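Section 3: Choosing a Place for Your Folar Dehumidifier

Read this section before you plug in the unit. It covers where the dehumidifier should stand, how to prepare the room, and how to make the first run. Draining through a hose is covered in Section 4.

3.1 Before you begin

After delivery, leave the unit upright for 3 hours before switching it on. If it was carried or stored on its side, leave it upright overnight.

Check that the carton contains the following:

Dehumidifier with water tank fitted
Air filter (already in place behind the rear grille)
Drain hose and hose clip
Four casters
Ivex remote control and battery

If a part is missing, contact the Fonanier service desk with the serial number from the rating label on the back of the unit.

3.2 Fitting the casters

1. Empty the water tank and put it back.
2. Lay a folded towel on the floor and tip the unit gently against a wall, so that two of the caster holes can be reached.
3. Push each caster stem into its hole until it clicks.
4. Repeat on the other side.
5. Stand the unit up and roll it a short way to check that all four casters turn.

CAUTION: Do not lay the unit flat to fit the casters. Oil can run out of the compressor and cause damage at start-up.

3.3 Where to stand the unit

Stand the dehumidifier on a hard, level floor. It may be used on low carpet, but thick rugs can block the lower air inlet. Leave at least 9 inches of clear space on all sides and keep the top outlet open.

Keep the unit away from radiators, stoves and direct sun. Do not use it in a shower room or anywhere it could be splashed.

In a dining room or family room, the best place is usually along an inside wall, away from the table. Tablecloths, curtains and throws that hang to the floor must not touch the rear grille. Light paper goods should also be kept well clear of the inlet, where they can be drawn against the grille and reduce the air flow.
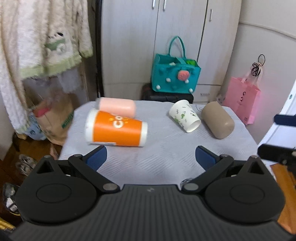
Figure 3-2. Paper cup on a quilted table covering. Keep paper goods and loose cloth away from the air inlet.

Never place the unit on a table, shelf or cabinet. When the tank is full the unit is heavy at the bottom, but it can still be pulled over by the power cord.

NOTE: Padded and quilted fabrics hold moisture longer than plain cotton. If you are drying out a room after a leak, hang these items on a rack in the same room and turn them once a day.

3.4 Preparing the room

1. Close all windows and outside doors.
2. Close the doors to rooms you do not want to dry.
3. Open closets and cabinets that smell musty.
4. Turn off any humidifier in the same part of the house.
5. Clear the floor between the unit and the wall outlet so the cord lies flat.

The unit draws up to 800 watts. Plug it straight into a wall outlet. Do not use an extension cord or a power strip.

3.5 First run

1. Press POWER. The display shows the present humidity in the room.
2. Press MODE until the word DRY is lit.
3. Press the up or down arrow to set the humidity you want. The highest setting is 70 percent.
4. Press FAN to choose low or high speed. Use high speed for the first day.
5. Leave the unit running with the doors closed.

The compressor may take a few minutes to start after you press POWER. A soft gurgling sound is normal - it comes from coolant moving through the coils. Air from the top outlet will feel warmer than the room.

NOTE: The Navaratnam night setting dims the display and holds the fan at low speed. It does not change the humidity you have set.

CAUTION: After switching off, wait at least 3 minutes before switching on again.

3.6 When the tank is full

The unit stops, the tank light comes on and a tone sounds. Slide the tank out slowly with both hands, empty it into a sink, and push it back until the light goes out. Do not drink the water or use it for pets.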